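The great lid amnesty

2025-12-11

My mother kept her food tubs in the cupboard under the hob, and every time you opened the door at least one of them came out to greet you. I swore I would never live like that. Reader, I have lived like that for most of my adult life, and last week I finally sat down on the kitchen floor with a cup of tea and a cushion and did something about it.

What set me off was soup. I had made an enormous pan of leek and potato (the cold weather does this to me, I can't make soup for two, it has to be soup for a village hall) and I wanted to freeze most of it. I had plenty of tubs and I had plenty of lids, and after a good long spell of trying one against another, with the soup going cool and thick behind me, I had exactly 3 that went together. The rest of the soup spent the night in a mixing bowl with a dinner plate on top.
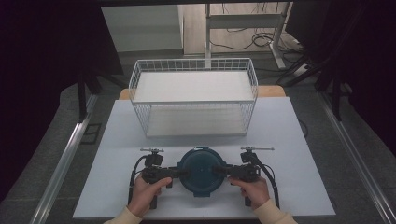

Lids go missing in a different way from socks, I think. A sock vanishes and leaves its partner behind, and you feel a bit sorry for the partner. With lids you somehow end up with too many of them and still never the one you want. My neighbour Kumudini Munshi, who runs a far tidier kitchen than mine, keeps hers upright in a rack like records, and tells me I should have done the same years ago. She is right, of course. I did begin with the best of intentions, and a white wire basket with a shelf across the top is a fine thing for sorting on, if you can stop yourself putting the post on it. The dark teal lid with the little tab was the one I was fondest of, and it took me ages to admit that I had no memory at all of the tub it belonged to.

I think it may have come from Penero, the little hardware shop down by the station that closed in July. I do miss that shop. You could go in for a single hook and they would sell you a single hook, and wrap it in a twist of brown paper as if it were a pork chop. When they were clearing the shelves I went in to say goodbye and came out with two colanders and a washing-up brush, and I still have the second colander in its wrapping. It will make somebody a lovely present, once I have worked out who is short of a colander.

Anyway, the amnesty. My rule was that every tub had to find its lid by the time I had finished my tea, and whatever was left over would go. I was quite stern about it for a while. Then I came across the old ice cream tub I used to keep the children's crayons in, and the one my sister sent home full of trifle after Dad's seventieth - and you can see how the tea went cold.
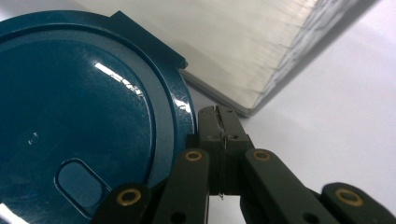
I put the kettle on again and had another go, and this time I made a "maybe" pile, which any proper declutterer will tell you is fatal. The maybe pile is now in a carrier bag in the hall. Most of the rest has gone off to the recycling, and some of the decent tubs have gone to Kumudini for her allotment seeds, along with a promise that I won't ask for them back.

The cupboard door closes now! I have opened and shut it several times just for the pleasure of it. I've also labelled the soup in the freezer, in proper pen, with what it is and when I made it, so there should be no repeat of the evening we sat down to a lovely warming bowl of defrosted stewed apple.

If anyone would like the leek and potato recipe, it is hardly a recipe at all - leeks, potatoes, a good lump of butter, stock, and more pepper than you think - but I'll write it out next time, along with the cheese scones I keep promising. The carrier bag is still in the hall. I'll deal with it after Christmas.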